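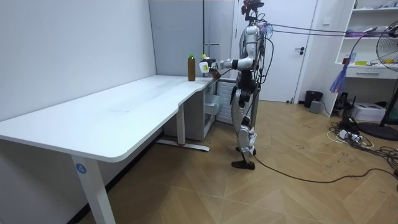
November 2, 2023

Board warp again. I came in, took the weights off the Drelwood test covers and they sprang up like potato chips, every one of them pulling toward the cloth side. I said a word I won't write in the notebook.

So, for whoever picks this up after me, where we are. The job is the Muriithi ledgers, quarter cloth with paper sides, flat backs, nothing fancy. The old covers were past saving and the client wants new cases that lie flat on a shelf in a back office with a radiator in it (a radiator!). I've been making test covers before cutting into the good cloth, and I'm very glad I did.

What I know so far:

- Board is the Ornness gray, the heavier of the two we stock. Grain runs head to tail. I bent every piece by hand to check and then bent them again when I stopped trusting myself.
- Cloth is the dark green Drelwood, starch filled. It drinks up moisture and stretches a lot more across than along.
- Adhesive is a mix, wheat paste and PVA, half and half by eye. That "by eye" is probably part of my trouble.
- Pressed under boards and bricks overnight, with blotters on the outside only.

The pull toward the cloth is just what you'd expect with nothing on the inside face yet. Fine. A cover without its pastedown is always going to cup a bit, and normally I'd shrug and wait for the casing-in to bring it back. The thing is how far it went. I put a straightedge across the worst cover and could slide my bone folder under the middle with room to wiggle it. No pastedown I own is going to drag that back flat, and if it did I'd be nervous about the joint.

I cut 12 new boards this morning, all from one sheet so I can stop blaming the batch, and split them up like this:

| Set | Adhesive | Lining inside? | Drying |
|---|---|---|---|
| A | Straight PVA | none | pressed, blotters changed |
| B | Straight PVA | thin kraft | pressed, blotters changed |
| C | Half and half mix | none | pressed, blotters changed |
| D | Half and half mix | thin kraft | pressed, blotters changed |

Same cloth all the way through, same brush, same tired person holding the brush. I glued the cloth each time and not the board, let it relax until it quit curling, then laid the board down and rubbed it out through newsprint. For C and D I measured the mix with the little scoop this time, so at least it's a mix I can make again.

The cloth took longer to relax with the mix. I'd never paid attention to that before! With straight PVA I was practically racing it, and the last cover in set A has a dry patch near the tail where I lost. I've put a pencil X on the inside of that one. Please don't count it for or against anything.

The kraft went on with its grain matching the board. I rolled it down damp with paste for both lined sets, which I realize muddies things a little, but I wasn't about to line with PVA and then fight it off the bench for the rest of the day. If somebody wants the pure version of the experiment they can have my apron and the leftover cloth.

Humidity in the room was 28 percent when I started. That seems awfully low to me for a day with rain on the windows, and I don't completely trust the dial, it has been dropped. The heat did come on this week, though, and I think that could be a bigger piece of this than the adhesive. The first covers were made before the heat came on and pressed after. Board that's been sitting in a damp corner, cloth straight off the roll, warm dry air all night around the edges of the stack... you can see how that goes.
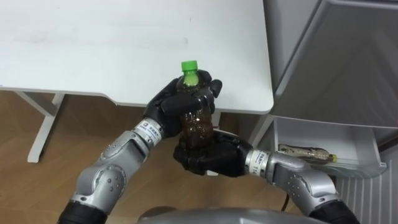

Penciled in at lunch, in handwriting that isn't mine: did you let the boards sit out in the room first, or did they go from the rack straight to glue? At Sesport we always fanned them overnight, and half our warp went away before we changed anything else.

Well, no. Rack to cutter to glue. I didn't even think about it, and I've been telling other people to do it for years. The rack is against the outside wall, too. So I've cut a fifth set, E, same sheet, and those are standing on edge with spacers between them until tomorrow. They'll get the measured mix and the kraft, the same as D, so the two can be compared side by side. I'm moving the rest of the Ornness off that wall as soon as I can find somewhere to put it (suggestions welcome, and under the sink is not a suggestion).

Afternoon. Blotters changed at 2 and again at 5. They came out of sets C and D noticeably damper than A and B, no surprise there. I peeked at one cover from each set on the second change, which I know you're not supposed to do, and for what it's worth:

- A is cupping already, toward the cloth, though nowhere near as badly as last night's.
- B looked flat to me. Flat under weight doesn't mean a thing.
- C is limp. Too soon to say.
- D has a small bubble in the kraft at the fore edge, my fault, I rubbed from the outside in. I pricked it and worked it down.

The corners on this cloth are a pain with straight PVA, by the way. It grabs before I can get the second turn-in tucked, and I got a nasty little ear on a couple of them. With the mix I had all the time in the world. Even if A and B come out flatter I'm leaning toward the mix for the real covers, only because I'd like the corners to look like I know what I'm doing.

To do:

- Order more Ornness gray before December, when the supplier shuts for inventory.
- Ask the Muriithi office whether the ledgers could live on the shelf away from the radiator. They'll say no. Ask anyway.
- New hygrometer, or find the instructions for the old one and see if it can be reset.
- Wash the big brush properly. It had PVA in the heel when I picked it up this morning and that wasn't me.
- Pull all sets tomorrow after coffee, stand them up unweighted, straightedge on them at the end of the day.

Leave the bricks where they are tonight, please. The stack by the nipping press is sets A through D and it's leaning a little to the left, but it's stable, I pushed on it.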